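Staff Forum – Workcell Changeover, Tollthorpe Laboratory

PDwivedi (moderator)
Plate loading passes to the arm in March. Manual pipetting rosters end for 56 staff. All 56 posts are retained.

benchtech_71
Retained, yes – but as what? Tending a machine is a different job.

Thakur_QA
I disagree. My unit welcomes fewer hours of repetitive work.

PDwivedi (moderator)
The simulated layout is attached for comment.

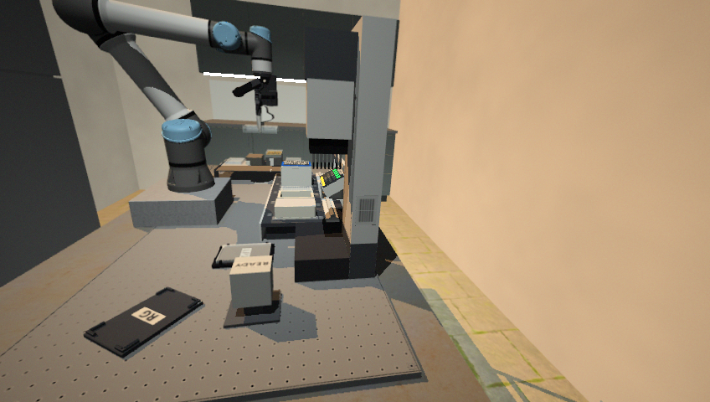

Second view: 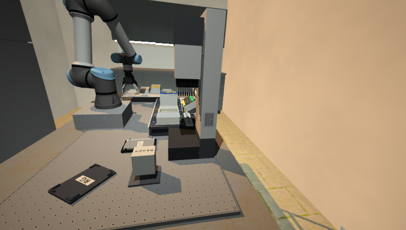 Retraining

benchtech_71
Will the 90 minutes of training be paid on a Sunday?

PDwivedi (moderator)
Yes.

Last updated: March
Contact Pallavi Dwivedi | © Clirora | Back to top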